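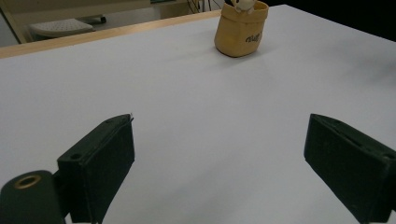

Stamcombe Course Writing Group

Chapter 2
Starting with the Table

Before you fold a shirt, sort a drawer or pack a single box, you need somewhere to do it. A wide, pale tabletop is one of the best tools in the house, and it hardly ever gets a chapter of its own. Well, it gets one in this book!

Look at how much a plain white surface gives you. Light spreads across it, small things show up against it, and a matte finish keeps the glare out of your eyes while you work. A strip of light wood along one side is a lovely extra – it gives you a straight line to square your folding against.

In Chapter 1 you walked through your rooms and wrote down what lives where. Now you will pick one surface and learn to work on it well. We'll cover height and reach first, then lighting, then the part our students at Hakgate enjoy most: dividing the space into zones with nothing but masking tape.

By the end of this chapter you should be able to
choose a work surface that suits the job
mark out a sorting zone and a finished zone
clear and wipe the surface between jobs

Key words: work surface, matte, zone, reach

Have your notebook ready for Activity 2.1 on page 33.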